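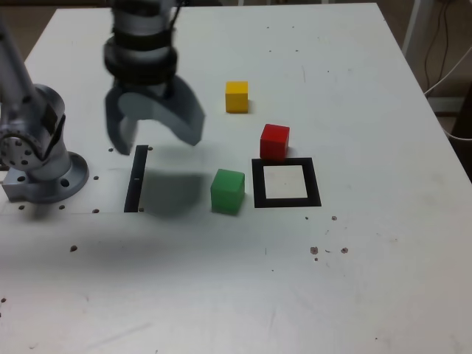 *Green, red and yellow cubes on the practice table at Ullolia's workshop in Rutherford.*

RUTHERFORD, March 13, 2019 – Ullolia has started teaching a robot arm to handle small cubes by having people steer it from a distance. The operator moves a hand controller, the arm follows, and each run is saved so that software can learn from it later.

The company has recorded 416 runs so far. Of these, 281 were kept. The others were dropped, mostly for long pauses or a missed grip.

"You have to go slower than you want to," said Leopoldo Ocampo, one of 3 operators on the project. "If I hesitate over a cube, the robot learns to hesitate too."

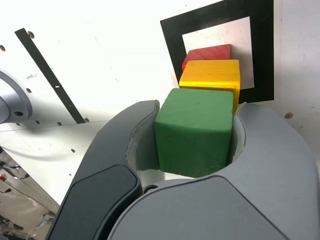
New operators practice for two days before any of their runs are saved. Gönül Uysal, who leads the work, said most people find closing the fingers easy and have more trouble judging depth.

The recordings will be used to train a control program called Gresonen. Uysal wants 851 good runs before the first test without an operator, planned for June. Work with other shapes will follow if that test goes well.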